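Bedroom Laundry Gallery

Posted March 18, 2020

The laundry pages are on the Tanby house blog. The bedroom is the front one at the Jalberg Street house, and the bed is where all our folding gets done - the ironing board is too narrow for anything with sleeves. Click on a photo for the larger version.

Long sleeves are laid out flat, face up, with the collar toward the top of the bed.
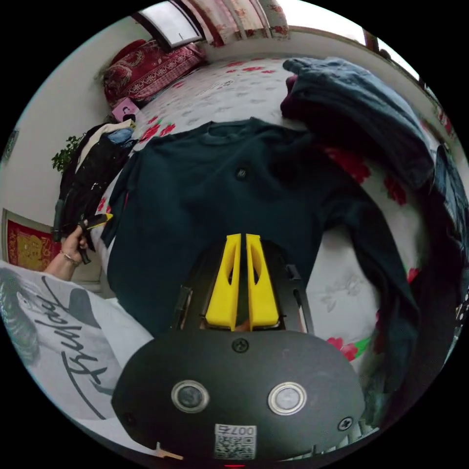 Sleeves go in first, then the hem comes up to the collar. Thick tops go in the bottom drawer of the Ristetti dresser, which holds up to 41 pieces if they are folded small. T-shirts and pajamas go in the drawer above. Anything that needs a button or a repair is set aside for Michailidis Cleaners, open until 7 on weekdays.

The sorting is done on the same bed, with clothes on both sides and the middle left for folding.
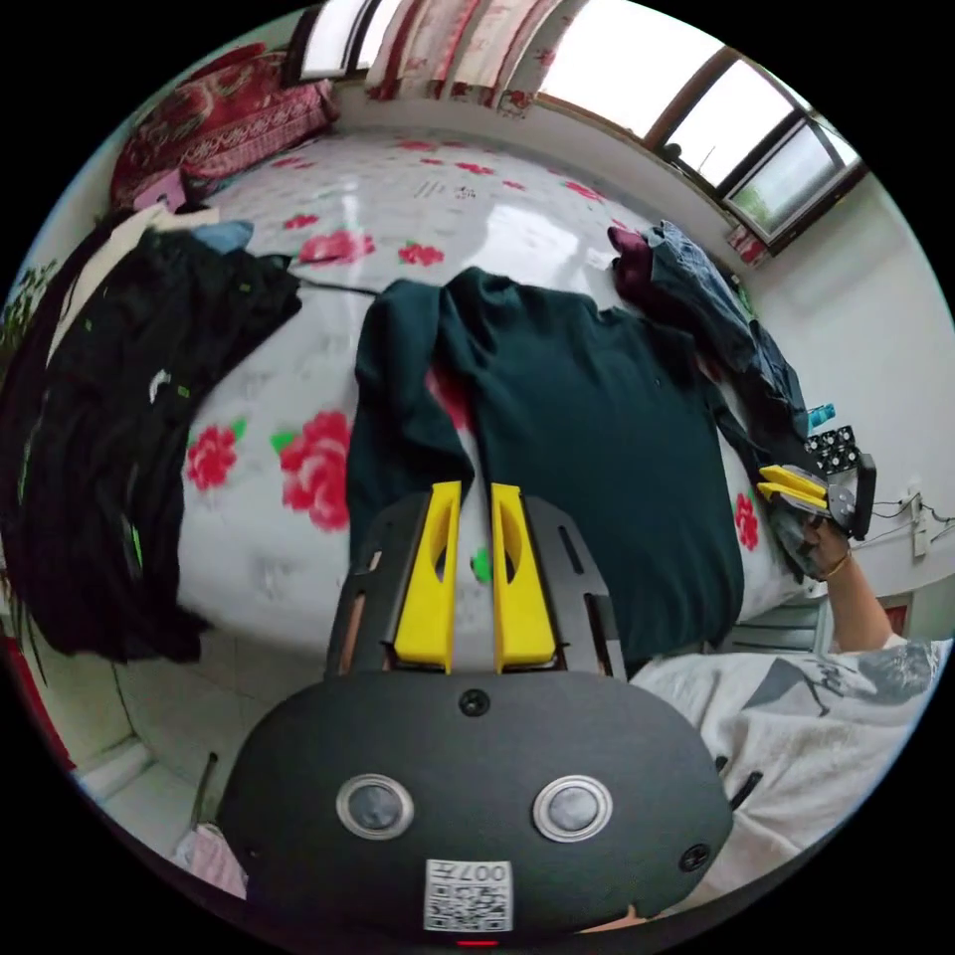 Green shirt on the rose-print sheet, piles to the left and right.

The winter things get packed away in April. Gallery 2 will have the closet shelves and the storage boxes.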